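Visit report: Valente assembly works, Drilville

March 2023

Valente makes dosing units for small water treatment plants. The Drilville works has one assembly hall, a stores building and a training room on the upper floor. Our group came over from the Markton site to see how two-armed robots are being brought into sub-assembly, and what the change has meant for the people on the line. Abílio Meireles, who runs assembly, took us round and answered most of the questions himself.

We started in stores. Parts arrive in mixed trays and are sorted by hand into kits, one kit per unit. This was once done by the assemblers at the start of each shift. It is now a separate job, held by two people on days and one on lates, and the kits go out on trolleys in build order. Meireles was clear that this step came before any robot was ordered. The old trays could not be presented to a machine in a repeatable way, and the assemblers had been complaining about them for years.

The manual line has five benches. Each assembler builds a complete pump head, tests it and signs the card. The benches were raised in December and the torque drivers now hang from balancers. Cycle time was on a board at the end of the line, but we were asked not to copy it down. The noise level is low enough to talk normally.

Pegs, pins and small cylinders are the parts that cause the trouble. A pump head has eleven of them and the fits are close. On the manual benches this is the work that leads to sore thumbs by the end of a shift, and it is also where most of the rework comes from. Valente's plan is to take insertion off the benches first and leave hoses, seals and wiring with people. Practice is done on a flat board with blue parts before anything is tried on product.
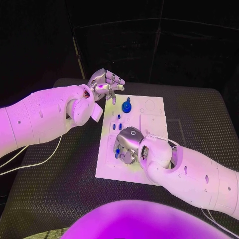
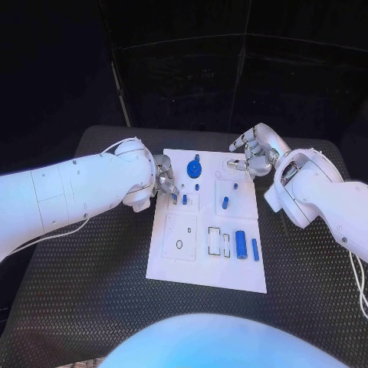
The assemblers' view of all this was mixed. Two of those we spoke to had moved across to robot setting and had no wish to go back. Their day consists of loading programs, checking grip positions, clearing faults and writing up what went wrong. A third had tried it for a month and returned to the bench by choice. She found the waiting tiring and missed finishing a unit. Her grade was kept, and Meireles said that this had been agreed with the works council in writing before the trial began.

Pay was raised by several of our group. Setters are one grade above assemblers. Training takes 200 hours, part in the room upstairs and part alongside an experienced setter, and is done in paid time. The course is run by Briller, who also hold the service contract. There was some criticism of the course notes, which were said to be written for engineers and to assume too much. The setters have produced their own fault sheets, and these were the most useful documents we saw all day – short, dated and corrected in pen.

On headcount, the answer was that there have been no redundancies and that leavers on the lates shift have not been replaced. We noted both halves of that.

A batch of 1000 insertions is the acceptance test before a program is released to product. A dropped part counts as a failure and so does a part that seats at an angle. The first program to go through the test stopped at 551 and was withdrawn. Changes were made to the finger pressure and to the order of the parts, the second change being suggested by an assembler. We were not given the result of the later run.

Points to follow up for Markton:

Kitting. Our trays are worse than theirs were. Cost of a separate kitting post to be worked out before the next budget round.

Grades. Ask for a copy of the Drilville agreement on returning to the bench.

Fault sheets. Meireles has offered a blank set.

Floor loading in our bay 2 – drawings needed, as the old ones do not show the drain.

The return visit from Drilville is still to be arranged. They would like to see our test rig and the seal press.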